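## 5. Preparing the left arm for a club session

This section covers the left arm from power-off storage to the first hand check. Read it through once before you touch the robot. Steps 5.1 and 5.2 can be done by one person. From 5.3 on you need two: an operator at the laptop and a spotter at the stop button.

If you're new to the club, do your first two set-ups as spotter. Ulla Engström keeps the sign-off sheet in the front of the logbook.

### 5.1 Before power

1. Check that the stop button is pressed in and the battery is out of the robot.
2. Read the last entry in the logbook. If it says HOLD, don't go on. Find whoever signed it.
3. Clear the floor under both arms. Backpacks and chargers go on the shelf by the door.
4. Look over the cable from the shoulder to the base. The cable should hang in one loop with no twist. If it is twisted, unplug it at the base end and turn it until it hangs free.
5. Move the left elbow by hand through its full travel. It should feel even the whole way. A click near the end of travel was normal on the old elbow but isn't on this one, which Rafsan Patwary fitted in July.

> **Caution:** Never back-drive the elbow with the battery in. The motor board can feed current back and blow the fuse, and we have two spares.

### 5.2 Seating the sleeve

The sleeve keeps hair, lanyards and loose cuffs out of the joints. It has to be on for every session, including short ones.

1. Straighten the arm and let it hang.
2. Pull the sleeve up from the wrist with both hands. Work it a little at a time. Don't drag it by the hem.
3. Leave slack at the elbow. A sleeve pulled tight there will pop off the wrist the first time the arm bends past halfway.
4. Close the wrist band. You should be able to slide one finger under it.
5. Bend the elbow by hand and watch the lower hem. If it rides up over the wrist, open the band, give it more slack and close it again.

Note: the sleeve for the right arm is cut shorter. The two look the same folded up. Left is marked with a dab of paint inside the hem. Tuva Fjeld has the pattern if one needs replacing, and the fabric comes off the Nygård roll in the bottom drawer.

### 5.3 Power and connection

1. Spotter picks up the stop button and stands where both arms are in view.
2. Operator fits the battery and closes the latch until it snaps.
3. Spotter says "clear." Operator repeats it, then turns on the main switch.
4. Wait for the status light to go steady. If it is still blinking after 2 minutes, switch off, wait 10 seconds and try one more time. After a second failure, write HOLD in the logbook and stop there.
5. On the laptop, open Poveo and pick the profile named `left_club`. Don't use `left_comp`. The speed limit is off in that one.
6. Release the stop button. The arm will settle slightly as the brakes let go.
7. Press **Connect**. The panel lists each joint with a reading beside it. A joint showing dashes has no encoder signal, and the usual cause is the plug behind the shoulder cover.

If the reading for joint 5 jumps while the arm is still, reseat the wrist connector before going further. This happened all through the spring build and the plug is still the weak one.

### 5.4 Setting the hand home position

Home is the pose the hand returns to between tasks. If it's wrong, every grasp in the task file will be off by the same amount, and you will waste the afternoon changing the grasps. Set home first.

1. In Poveo, choose **Hand > Home > Teach**.
2. Set the speed slider to 10 percent.
3. Jog the wrist until the palm faces the floor.
4. Open all the fingers to their stops with **Open All**.
5. Type 576 in the middle finger field and press **Apply**. This is our value for the current tendon length, worked out by Ingvild Forsberg after the last restring. Leave the other fields as they load.
6. Check the pose against the wrist camera view as described under 5.5.
7. Press **Save Home**, then write the value and your initials in the logbook.

> **Caution:** Keep your own hands out from under the fingers while you jog. The speed limit applies to the wrist only. The fingers close at full speed in every profile.

### 5.5 Checking home in the camera view

Open the camera tab and leave the arm alone for a moment until the picture stops moving. 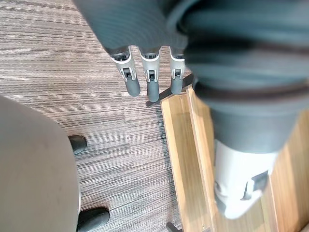

Home should be judged by the fingers and by nothing else in the view. The camera sits close to the arm, so a large part of the right side is taken up by blurred sleeve and the white segment below it. In the view printed with this section the three fingers point down side by side and the middle one reaches the farthest. Look for the same order on your screen. The light knuckle housings should be easy to pick out against the darker fingertips. Use the line where the carpet meets the edge of the wood to see which way the hand is turned, but don't measure from it, as the base may have been moved between sessions.

If a finger doesn't match:

- **Finger curls toward the palm.** Tendon is too tight. Back off the tension screw a quarter turn, then press **Open All** again.
- **Finger doesn't move at all.** Check the tendon at the spool. Gonier line slips off if it was wound with the cover open.
- **Finger swings sideways by hand.** Hinge pin is walking out. Switch off, push the pin back in and write it up.

Spotters should stand with their feet back from the hand during this check. Closed shoes are required for everybody in the room.

### 5.6 First close

1. Spotter confirms "clear" again.
2. Operator presses **Close Slow** once and lets it finish.
3. Press **Open All**.
4. Repeat 5 times. Listen on each one. A rubbing sound that comes and goes usually means sleeve fabric caught at the wrist, so stop, press the button in and refit the band as in 5.2.
5. Load the task file for the session.

For the Clolow tasks, go on to section 6. Tyra Bråten's practice files are in the folder `warmup` and will run from this home position without changes. Files older than the restring won't, and need the offset table in appendix B.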